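Section 4: Starting a Shift with the Hand-Held Grippers

This section is for the people who demonstrate tasks on the Sokero line and for the shift leads who plan their hours. The fixed robots are covered in Section 5. Read Section 3 (Charging and Storage) first if you have not handled the grippers before.

4.1 What changes in your job

Before the Sokero system came to the Welletti site, cabinet checks and restocking were done by hand from a printed list. The robots now do part of that work, and they learn it from recordings made by the same staff. Your shift is split between ordinary duties and demonstration time. Demonstration time counts as regular paid work and must be entered in Pleltlow under code 700.

A supervisor may not use recordings to compare the speed of one employee with another. Recordings are stored under a session number with no employee name attached.

4.2 Getting ready

1. Log in to Pleltlow and open a new session. Wait for the session number to appear before you pick anything up.

2. Take one gripper in each hand. The fingers point up and away from your body.

3. Check the black-and-white square markers on the white blocks. Wipe them with a dry cloth if they are smudged. Do not use alcohol on them.

4. Look down and find the cables before you take a step. Both grippers have a cable, and there are usually others on the floor between the desks.

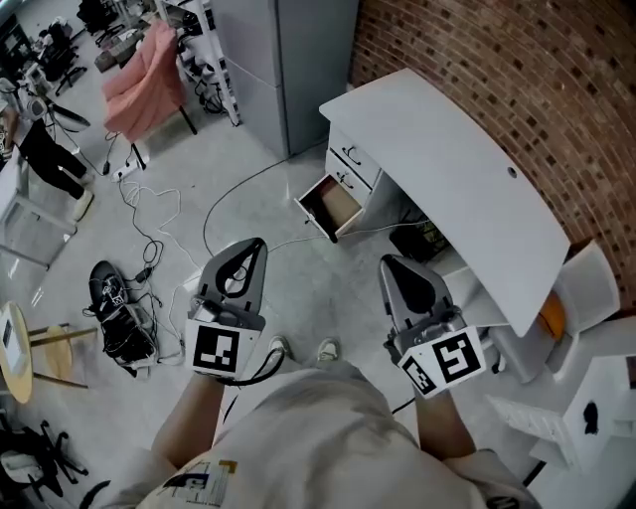 Fernandes asked during the trial period whether the cables could be taped down, having nearly tripped twice in one week. Tape is allowed on fixed runs along the walls and under desks. Do not tape the gripper cables themselves. They need to move with you.

CAUTION: Never step over a cable while holding both grippers. Put one down first, or ask a coworker to move the cable.

5. Stand still with your arms in front of you for 4 seconds. The session timer turns green when both grippers have been found.

Note: If the timer stays gray, turn your wrists slowly until the markers face forward. If this does not help, close the session and start again from step 1.

4.3 Recording a cabinet task

1. Choose the task from the list in Pleltlow. Door tasks start at number 600.

2. Walk to the cabinet at your normal pace. Tell anyone standing near it that you are recording – they do not have to leave, but they should stay clear of the door.

3. Bring the finger up to the handle slowly. The fabric cover on the finger should lie fairly flat. Small wrinkles are fine. Replace the cover if it has a hole or if it slides when you press on it.

4. Open the door, do the task, and close the door again. Work the way you would on any other day. If you make a mistake, correct it and keep going. The system can use corrections.

5. Keep sleeves and lanyards away from the gasket ring at the base of the finger. 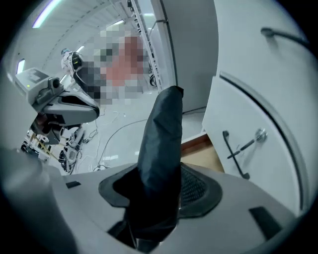
4.4 Breaks and rotation

Demonstration time is limited to two blocks per shift. Holding the grippers out in front of you is tiring for the shoulders, and most people feel it late in the first block. Take the full break between blocks even if you feel fine.

Shift leads: do not schedule the same person for demonstration on more than three days in a row. The person who covers the ordinary duties during a block must be listed in Pleltlow as well, so that the extra work is visible in the monthly hours.

4.5 Ending the session

1. Close the session in Pleltlow before you put the grippers down.

2. Set both grippers on the storage stand with the cables hanging free.

3. Write down any damage to covers or markers. Covers are replaced after 3000 grips or when they are damaged, whichever comes first.

4. Sign out of code 700 and return to your regular code.

If you want a recording deleted, give the session number to your shift lead by the end of the next working day. No reason is needed.

Section last revised 24/06/2022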